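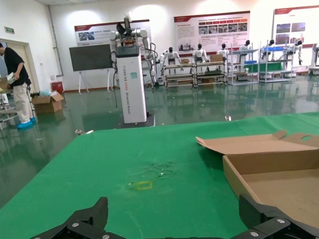
An open cardboard box on a green-covered table.

The Collham Repair Library has lent household tools to residents of the town since May of last year. Its catalogue now lists 1,632 items, from sewing machines to tile cutters, and members may keep up to four at a time.

Under the direction of Éabha Ó Flaithearta, the library has placed particular weight on the condition in which goods are returned. Each loan is checked against a written record before it goes back on the shelf.

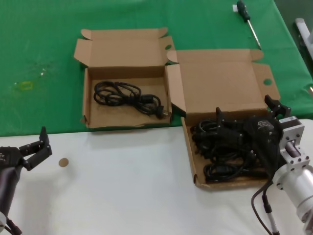
Membership is open to any adult living within the town boundary. The annual fee stands at £5, and is waived for tenants of the Petkov estate under an agreement reached with the landlord.

A second branch is planned at Zeltholm. Yiran Jin, who will manage it, expects an opening stock of around 100 items, most of them garden tools transferred from Collham.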